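Prüfliste Wischzelle Bad, Findico, Juli

1. Not-Halt
Löst aus. Quittierung erst beim zweiten Versuch, bleibt offen.

2. Greifer und Tuch
Violettes Tuch sitzt zwischen den Fingern, lose Ecken hängen über den Beckenrand. Laut Fusier hält der Griff 500 Zyklen. Glaube ich erst mit Protokoll. 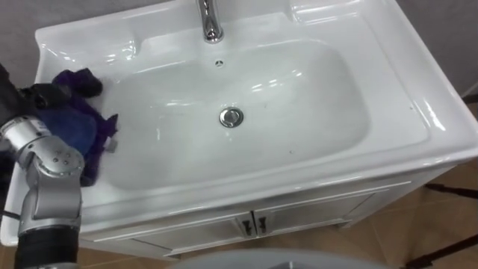
3. Wischbild
Feine Streifen und dunkle Pünktchen im Becken, vor allem rechts vom Abfluss. Bahn neu einlernen.

4. Ellbogengelenk
Fast 45 Minuten Probelauf, kein Spiel spürbar. Nachprüfung bei 1000 Zyklen.

Freigabe: nein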